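Daltura DVR, four-tuner model: review

I bought the Daltura mainly to record sitcom reruns off the antenna. The subchannels run three or four old series a day in blocks, and the streaming versions of several of them are missing episodes. The unit has been on my shelf since September.

Setup took 11 minutes, including the channel scan. The 2 TB drive holds roughly 700 half-hour episodes at the default quality setting. Four shows can record at once while a fifth, already saved, plays back. Playback never stuttered under that load.

Series rules are the strong point. A rule can be limited to one channel, one time slot or one season, and duplicates are caught by episode number. When a station airs a show out of order, the list still sorts correctly.

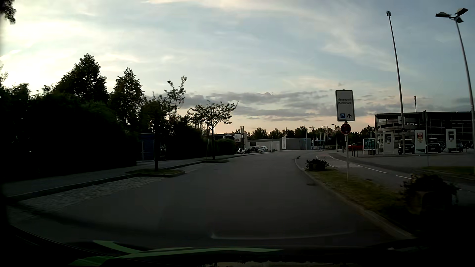 Guide data is weaker. It covers 8 days, and two of my subchannels list every episode as "Comedy" with no number. Duplicate checking fails on those, so a Monday marathon can fill the drive with copies. The Rilto box I had before handled this better - it compared run times and descriptions.

Commercial skip works on network channels and misses about one break in five on the subchannels. The remote is small, with no backlight. Fan noise is low but present in a quiet bedroom.

The price is $246 with no guide fee. For anyone recording mostly network shows, I would recommend it. For rerun channels, check the guide listings in your area first.

Abenezer Mekonnen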